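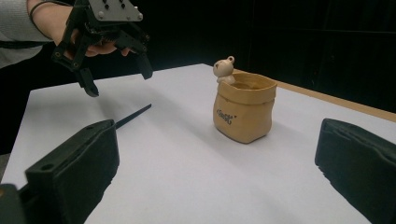
4. Recording demonstrations with the hand-held gripper

The Ulluton method learns from people, so you will now spend some time pretending to be a robot. Dignity is optional. The strap is not.

4.1 Put the strap round your wrist before you pick up the gripper.

4.2 Set out the stick and the planter on the white table. The policy has strong views about clutter, so leave everything else in the drawer.

4.3 Start with the fingers open and hold still for 3 seconds.

4.4 Pick up the stick and put it in the planter, at the speed of someone who is paid by the hour.

4.5 Repeat until you have 60 good takes. Move the planter between takes.

Note: In the Starkedholm trials, 39 takes gave a policy that reached the planter and then lost interest. Training runs for 4000 steps either way.

Caution: Mind the bear on the rim. Knocking it spoils the take.

Go on to section 5 to load your takes into Besnard.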